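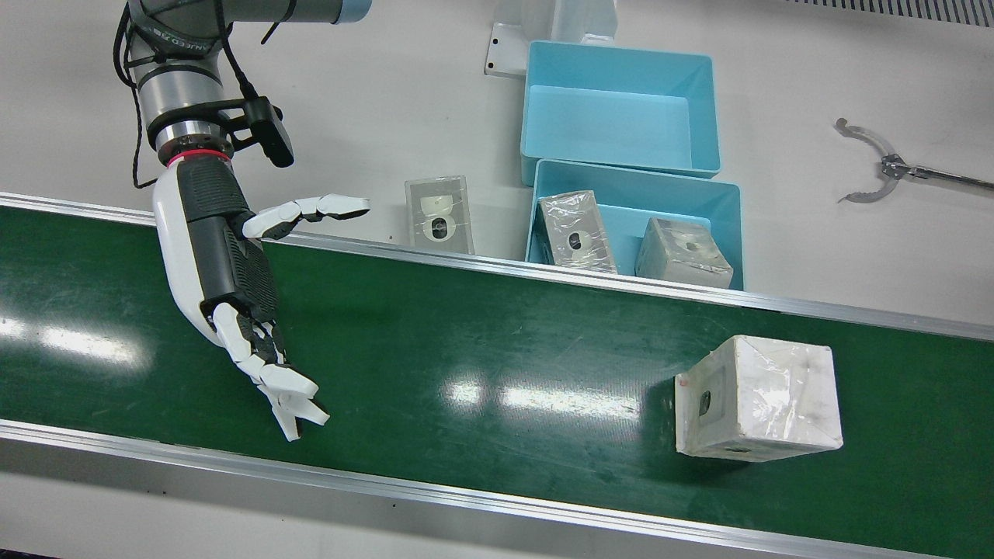
Didport, 19/02/2022

Spent the week rewriting the house rules for our conveyor cell. The old rules were 6 pages long and had been read in full by one person, me, and I was the one who typed them. A thread on what stayed in, what got cut, and what people yelled at me about.

Background: at Kelemen we set up handling cells for packaged goods. Belt, bins, an arm with a five-fingered hand on one side, a claw on the other, and a lot of things in clear plastic. The customer on this job is Bravby. Bravby likes a document.

The old rule one was "Operators shall maintain awareness at all times." I have never met anyone who maintained awareness at all times. I have met people who maintained a sandwich.

New rule one: if your hand is going past the rail, the arm is in hold and YOU put it there. Your coworker telling you it's in hold doesn't count. A light that was green when you looked before doesn't count either.

People hate this one because it costs them a walk to the panel. I've offered to time the walk. It takes less time than the complaint does.

Rule two is about a hand that looks relaxed. Fingers half curled, hanging over the belt, thumb out to the side like it's hitching a ride to the coast. Very calming. You want to reach under it and straighten a package.

Treat a still robot as a robot that hasn't told you its plans. That sentence was in my draft. Magdolna Kocsis took it out and wrote "A stationary arm may move without warning." Fine. Hers is better for the wall, mine is better for the internet.

She's right that the shape of the thing matters though. Nobody in our shop would pat a claw with serrated jaws. Put white shells and a thumb on the other arm and grown adults start handing it things.

So rule three: no handing it things. Package goes on the belt or in a bin, you step back, then the arm gets its turn. If you are holding one end and it is holding the other, you've invented a tug of war, and only one of you has a warranty.

Yes, there are cells designed for handover. Ours isn't. If somebody wants handover they can ask for it, pay for it, and have it assessed as handover. "It seemed okay with it" is not an assessment.

Cables. Old text: "Cables shall be suitably managed." Beautiful. Means nothing. I could suitably manage a cable by glaring at it.

New text: every cable on a moving arm gets run through its full reach at crawl speed before the first real job, with a person watching the cable and not the hand. Slack loops are allowed. Slack loops that can meet a bin, a rail or a finger are not.

I got three separate replies on the draft saying the wrist should have no loops at all. Friends, the wrist rotates. The cable has feelings about this. Give it somewhere to go and then check where it goes.

Wrist camera. Anything clamped on the arm is part of the arm. The bracket too. It goes in the reach drawing, it goes in the collision model, and it gets a check for tightness when the shift starts.

The number of people who model the arm to the millimeter and then clamp a camera on the outside of it and carry on with the old model is higher than I'd like. I was one of them until March of a year I'm keeping to myself.

Plastic wrap next, and this is where it got heated.

Shiny crinkled film over a white block is a mean thing to show a camera. Green belt with overhead lights bouncing off it is also mean. Put one on top of the other and you have a vision test written by somebody who dislikes you.

Our log for the trial run has 2056 pick attempts in it. 121 got flagged by a person as "wrong for a reason I can't see from here." That is my favorite category and I fought to keep it in the form.

Bravby wanted those sorted into proper causes before sign-off. Reasonable! So Orathai Thepsuriya sat down with the recordings and a big coffee and went through every one. Glare was the biggest pile. Second was film that shifted on the block as the fingers closed.

Hence rule seven (I've skipped some, they're about shoes): lighting is part of the cell. You don't swap a tube, move a lamp or open a blind and call it housekeeping. It goes in the change log, and you rerun the reference picks.

A man with a ladder has undone more of my work than any software update. I bear him no ill will. He now has to sign the same sheet as the rest of us.

Also rule seven: reference picks use the real packaging. The real film with the real creases. If you test with a nice clean matte block you'll learn a lot about nice clean matte blocks.

Same goes for worn belts. Ours has scuffs and pale streaks and I got asked if we should put a fresh one on before acceptance. No. The belt it will live with is the belt it gets tested on.

Bins! Everyone's least favorite section, most used page in the document.

Two light blue bins behind the rail, one with packages in it, one empty, one overlapping the other a bit. To you and me that's a table with bins on it. To a planner it's a rim it might clip on the way to another rim.

Rule nine: a bin has a marked home. It's in the home or the cell's in hold. We spent a long afternoon debating whether "overlapping slightly" is in the home. The rule now says the outline has to be visible all the way around. If you can't see the tape, move the bin.

Yes this means we have to put the tape down first. Yes it's on my list. You can all stop sending me pictures.

Rule ten: things parked between bins and belt. One package stood on the table behind the rail "just for a second" is an obstacle, and possibly a target, depending on how ambitious the software feels. Either it has a spot in the job or it goes back in a bin.

I know everyone does this, me included. The table is right there and it's flat. The rule exists for precisely that reason and I expect to be the first person written up under it.

Speed. We have a cap of 300 millimeters per second whenever the guard is open for setup. It's our number, for our cell, from our own risk assessment. Please don't screenshot it and paste it into yours. Somebody will. Hello to that person.

If you take one thing from this thread to your own shop, take the habit of writing down WHY next to each number. Our old document had a minimum distance in it that no living employee could explain. We measured again and it was for a machine we sold.

Two arms, one belt. The old rules treated them as separate machines that happened to be neighbors. They had separate stop checks on separate sheets, done by separate people, sometimes on separate days.

New rule: one stop button stops both, and the check is done with both of them moving. If your test for a shared stop only ever involves one arm you have tested half a stop. I'm told that's called a "pause with optimism."

Training. We dropped the slideshow. New people now get walked to the cell and asked to say out loud what could move, what could drop and what could pinch. Then whoever trains them adds what they missed. It's slower than slides and they stay awake.

The best answer so far to "what could drop" was "my opinion of this job." He passed.

We keep the sign-offs and the change log in Ralto now. Before that it was a binder. The binder had one advantage, you could see from across the room that it was missing.

What I cut: every sentence with "shall endeavor." The section on attitude. A diagram in which the operator had no feet. And the word "obviously," which had been doing a lot of work in the part about fingers.

What I wanted to cut and got overruled on: the glossary. Magdolna says new people read it. I asked two new people and they both said they'd read it, with the faces of people who are still on probation. So it stays.

Someone asked if the finished rules replace the formal risk assessment. NO. The assessment comes first and it's long and dull and somebody qualified has to own it. House rules are what's left when you boil it down to what a tired person needs at the belt.

Someone else asked how I got it down to a single sheet. Small type. Orathai caught me. It's two sheets.

Still open, and I'd love to hear from anyone running something like this: how often do you redo reference picks when nothing has changed on paper? We say the start of every shift. Bravby says once a week. The man with the ladder has not commented.

Muting this for a while, I have tape to put down.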